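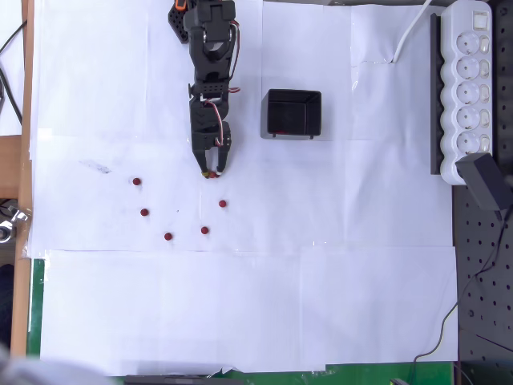
A robot arm holds one small red ball above a sheet of white paper. The black box stands to the right of the arm.

How a Robot Arm Is Built to Pick Things Up

An explainer for young readers from the Predesby Community Workshop

Picking up a small ball is easy for most people. You look at the ball, you reach for it, and your fingers close. You do not have to think about your shoulder, your elbow or your wrist. A robot arm has to be told about every one of these steps, and the people who build the arm have to plan them in advance.

This page explains how an arm of this kind is put together and how it learns where to go. The Predesby Community Workshop is a shared workshop. Members of all ages may use the benches, the tools and the parts cabinet. The arm is one of the projects built there, and its builders named it Tireson.

What is the arm made of?

The arm is a chain of short pieces. Each piece is joined to the next by a servo. A servo is a small motor that can turn to an exact position and stay there. Your own arm works in a similar way. Your bones are the stiff parts, and your joints are the places where it bends.

Look at the thin red and white wires that curve out along the side of the arm. They are servo wires. They are left with some slack between the joints. If a wire were pulled tight, it could come loose when the arm bent, and the joint would stop working.

At the very end of the arm is the gripper. This gripper has two narrow fingers that move toward each other and stay side by side, like two doors sliding shut. Engineers call it a parallel gripper. It has no thumb and no palm. Two fingers are enough to hold a ball, as long as the ball is in the right place between them.

How does the arm know where to go?

The arm follows a list of instructions called a program. The program for Tireson is 834 lines long. Much of it deals with numbers, because a robot cannot understand "over there" or "a little to the left." It needs a number for each joint.

The first version of the program came from an older workshop project called Verkow, which moved a pen and drew simple shapes. The builders kept the parts that turned the joints and wrote new parts for the gripper.

The task given to Tireson is to pick up a ball, carry it to the box and let it go. In the program, the task is divided into these steps:

Move above the ball.
Lower the gripper until the fingers are on either side of it.
Close the fingers.
Lift the ball straight up.
Move above the box.
Open the fingers.

Each step sounds simple. Each can also go wrong. If the gripper is lowered too far, the fingers press into the table. If they close too soon, they can push the ball, and a ball that has been pushed will roll. The builders wrote down what happened on every attempt in a notebook, and they ran the first test 300 times.

Spyros Papadakis, who leads the Saturday-style open sessions for young members, asks everyone to make a guess before the arm moves. "Write down what you think it will do," he says. "Then watch. If you were wrong, you have found something worth looking into."

Why is there paper on the table?

A plain background makes small things easier to see. Dark red balls stand out clearly on white. Paper is also simple to replace when it becomes torn or marked. It does have one fault: a crease can make a ball roll a little after it has been put down. The builders smooth the sheets by hand before each test – and they still find creases afterward.

What does the arm find difficult?

Balls are hard to hold. A flat-sided block touches the fingers over a wide area, but a ball touches each finger only at a small spot. The fingers must press firmly enough to keep the ball from slipping. They must also meet it near its middle. If they meet it too high, the ball is squeezed downward and escapes.

Balls that lie close together are harder still. The fingers need an open space on both sides of the ball. A person would nudge the neighboring ball out of the way without a thought. For the arm, that nudge is a separate task, and someone must write the instructions for it.

Words to know

Gripper: the part of a robot that holds things.
Joint: a place where two parts meet and can move.
Program: a list of instructions for a machine.
Servo: a motor that turns to an exact position and stays there.

Try it yourself

You will need 2 pencils, a small ball and a cup. Hold one pencil in each hand and use them as the fingers of a gripper. Pick up the ball and place it in the cup. Now ask a partner to give you instructions while your eyes are closed. Your partner may say only "up," "down," "left," "right," "forward," "back," "open" and "close." Change places and try again.

Safety in the workshop

Children may visit the robot bench with an adult. Please keep your hands, hair and sleeves away from the arm whenever its power is on. A servo does not know that a finger is in the way. Do not touch the plugs or switches. If something looks loose, tell the adult at the bench.

Visiting

The robot bench is in the Steinbach Room. New sessions for young builders begin in January. Families who wish to join should ask at the front desk for the young members' form.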